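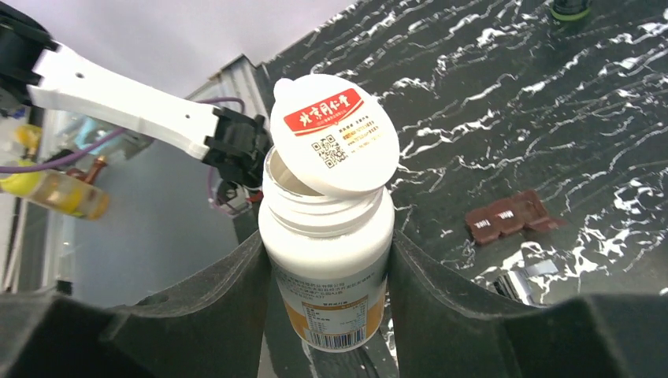 Okay, week 6, containers! Last time Ewan Innes asked how we tell a storage jar from a pouring jar when all we've got is the rim, and I promised a proper answer. Start with the neck. A white bottle with a hinged flip-top lid tells you how it was meant to be opened, and a Bronze Age rim with lug holes does the same (look for cord wear inside the holes).

Home | Syllabus | Handouts | Readings

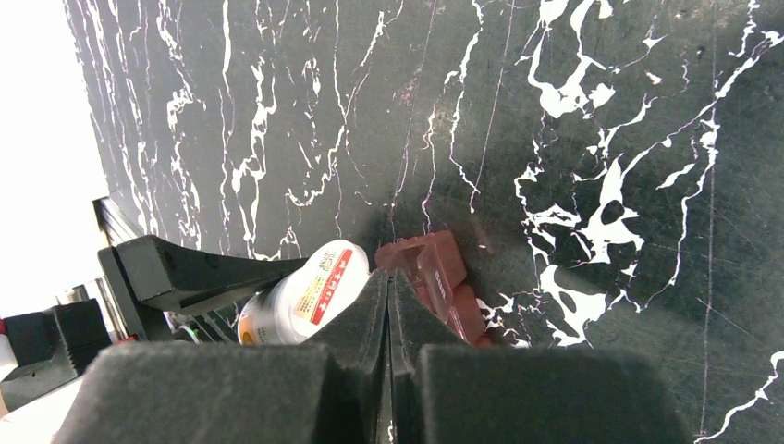
Fig. 1. Green-black marble with white veins.

Now, the Admasu jar is 4000 years old and I love it, but please don't call it a beaker! Its neck is far too narrow for drinking,

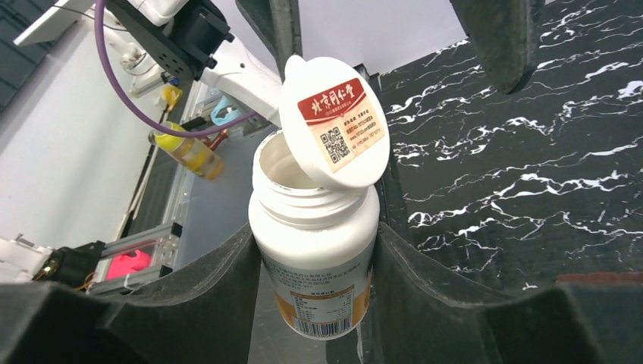

and the residue on the inner wall stops well below the shoulder. Kirstin MacKinnon's drawing has the profile, so bring your copy. For Tuesday, sketch 6 rims from the Mosley tray, at 100 percent scale.
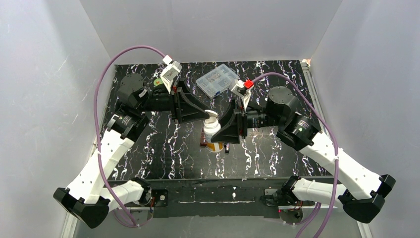 Label the diameters too, and leave your sheets with Buppha Chantharasri.

Filed under: Prehistory, Pottery, Class Notes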